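4.3 Comparing finger sets on cloth

Run this check after fitting either the Sovby metal fingers or the Branara padded set. Use the same piece of cloth for both.

1. Fit the fingers and tighten the mounting screws. Close the gripper empty and check that the inner faces meet evenly.

2. Set the jaw speed to 13 mm/s and the grip force to 4 N in the Runel controller.

3. Hang the cloth from the clip bar and lower the arm until the fingertips are past the bottom edge of the fabric.

4. Close the jaws and look at the wrist camera view. The cloth should be gathered between the two fingers, as with the orange mesh fabric here.

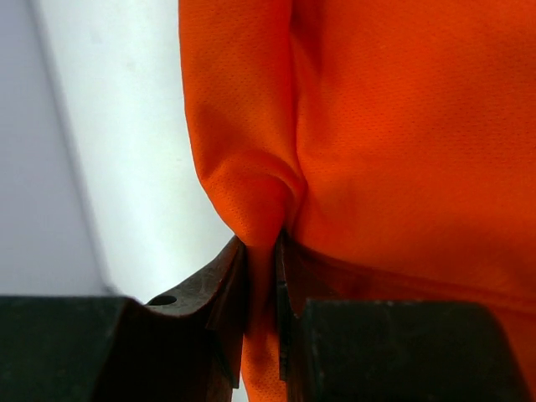

5. Raise the arm 52 mm and hold for some 13 seconds. Record any slip in the log - a note of "none" counts as an entry.

6. Open the jaws, change the finger set and repeat from step 2.

Caution: Keep hands clear of the jaws while the controller is live.

Note: Mesh can snag on worn metal edges. Inspect the fingers every 285 cycles.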